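Thursday, November 1, 2018. Talk notes, afternoon slot, after the coffee. Keep to time!!

**Opening**

Morning all – no, AFTERNOON. Thank Agustina Gaete for the intro. Don't do the greyhound story, she's heard it.

Who I am: nine years behind a shop counter, then compliance, now I go round telling shops what compliance wants. Poacher/gamekeeper line if they look awake.

What I'm on about today: self-exclusion in betting shops. Not online, online is the next speaker. Just the shops. A customer comes in and says "I don't want you to take my bets any more." What happens in the next ten minutes.

**The paper form**

Hold up the form. Prondard used this one until May. Two sides, small print, carbon copy underneath. Ask who's filled one in. Ask who's filled one in with a queue at the counter and the 3.15 about to go off.

Problems, quickly:

- customer has to do it standing up, in front of people he knows
- photo needed, half the time he hasn't got one
- form goes in a folder, folder goes under the counter, evening staff never open it
- relief managers dont know the folder exists

Slow down here. The man has walked in and asked for help and we've handed him a biro on a chain. Pause. Let that sit.

**What the trial did**

Verkurer ran the trial with Prondard shops. Three shops only, say that clearly, someone will ask. All in one town, all within walking distance, so a lot of the same faces in all of them. That's why we picked it.

Changes were dull. Say so. Back room instead of the counter. Chair. Tablet does the photo there and then. One form covers all three shops, he doesn't have to go and tell his story again up the road. Copy by email or on paper, his choice, because some of them share an email with the wife and haven't told her yet.

More than 200 conversations logged over the trial. Conversations, NOT exclusions. Got this wrong in Leeds and had to correct it from the floor. Plenty of people came in, talked, took a leaflet, went home. Log those too. Some come back a fortnight later and sign.

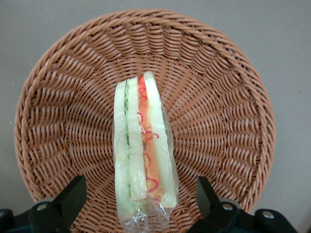
Staff side. Ebbe Nygård did the training, credit him by name, he's in the second row I think. His rule: the first thing you say is "thanks for telling me", then take them through to the back. Don't ask why. Don't say "are you sure". Don't mention the free bet he's got on his account, which has happened, yes, really.

Staff hated the role play to begin with. Everyone hates role play. By the second session they were doing the regulars' voices and it got a bit out of hand but they rememberd it.

**Recognising people**

The difficult bit, don't rush it.

Signing is easy, spotting him three weeks later in a hat is hard. Photos on the back room screen, checked at start of shift. New ones at the top. Shift leader initials it. Staff turnover is the killer – you train someone and they're off to the supermarket for better hours.

Two breaches we know about. Both evenings, both single-staffed. Don't blame the staff, don't let the room blame the staff. One person on the till, phone ringing, machines round the corner where you can't see them from the counter. Draw own conclusion about single staffing. (Careful, Boutros are paying for lunch and they single-staff everything after six.)

Machines: he can play those without coming near the counter at all. We moved the counter-side camera screen in one shop so you could see the machine corner. Cheap. Helped, the staff say. No numbers on that so don't claim any.

**Things we didn't do**

Facial recognition. Will be asked. Eleo gave us a demo, nice people, we said not yet. Questions about storing faces of everybody who comes in for a paper and a bet on the Saturday football. If pushed: ask me at the bar.

Didn't cover independents either. Two in the same town. A man shut out of ours can cross the road. Want them in next time, have had one reply, polite, vague.

**Asks**

If you run shops:
- find your folder tonight. Open it.
- put a chair in the back room
- ask your evening person who is on the list

If you're from the council, come and talk to me, we need someone to ring the independents who isn't a competitor.

Leaflets on the table by the door. Helpline number on last slide, LEAVE IT UP during questions.

Skip the bit on renewals if past twenty to. If there's time: what happens when the exclusion ends, he shouldn't just get a marketing text the next morning. Check with Agustina whether the next speaker has this covered.

Questions. Repeat them into the mic.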